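Print this page | E-mail this page

The Bowl on the Table: a small gallery

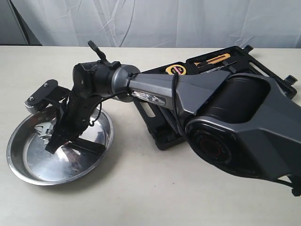 HOUSEHOLD & SHED

Every home has a bowl like it. Round, stainless steel, bought for salads and now in charge of whatever was in your pocket when you sat down. I have been writing about storage for this site for longer than is dignified, and in that time I've been sent drawer dividers, stacking trays, magnetic strips and a wall-mounted thing from Flilline with 867 possible arrangements, of which I managed two. The bowl sees them all off. It has no compartments and no instructions, and you can't put it together the wrong way round.

What follows is a short gallery with rather more to read than to look at, which regular visitors will recognise as the house style.

The bowl

Steel, round, deep enough to stop things rolling away. You want one with a bit of weight to it. The very thin sort slides about the table when you rummage and makes a noise like a dropped orchestra.

What's in it

Something silver and metal on the bottom, with a jagged edge that catches the light. I'd say a small wrench, or possibly pliers. My household is split and I'm not getting up to settle it. Either way it is a tool in a steel bowl, and by the standards of Plomelcombe that counts as putting it away.

The table

Pale beige, and a very sensible colour for the job. On our old dark one a dropped screw vanished until someone found it with a sock. Pale tops show every mark of oil, so wipe them down before tea, or learn to say "patina" with a straight face.

The cloth

White, hung up behind, and wrinkled. I own an iron. I know where it is. Creases in a hanging cloth drop out by themselves if you leave it up long enough, and I have one in the hall that I've been leaving up since March on exactly that principle. A damp flannel run down the worst folds helps a little.

A few notes on keeping tools in a bowl

Readers of the last gallery asked for practical advice, so I've had a go.

Metal in a metal bowl is loud. Lay a folded tea towel in the bottom if anyone in the house sleeps past seven. You will lose small things in the folds, but you were going to lose them anyway.

Dry everything before it goes in. A bowl holds water beautifully, it's what it was designed for, and a damp spanner left overnight will have gone a nice shade of orange by the weekend. Ours did. I rubbed it down with wire wool and a drop of oil and it came up well enough to be lost again.

Don't use the same bowl for food. I shouldn't have to write that down, but a letter arrived about a trifle.

Empty it once a month on to a pale surface and sort what comes out. Last time I did ours I found three Allen keys, all the same size, the plastic foot off a Mumau stool we gave away years ago, and a key that fits no lock in the house. I put the lot back. The key might be important.

If the bowl is full, the traditional answer is a second bowl. I've tried it. You then have to remember which one the pliers are in, and it's always the other one. An Adeyemi enamel basin did serve for a while as overflow, until it was wanted for a foot.

Still to come: the drawer with the batteries in it, if I can get it open. There's a ladle across the front on the inside and it has been winning for some time.

3033 views | 2 comments | Share this page

Related galleries
Jam jars of screws, by size and by mood
The Plomelcombe shed open day
String: how much is enough?
Airing cupboards, their uses and abuses
Flilline wall storage, one year on

Recent items
Descaling a kettle you had given up on
Tea towels past their best
What to do with a single castor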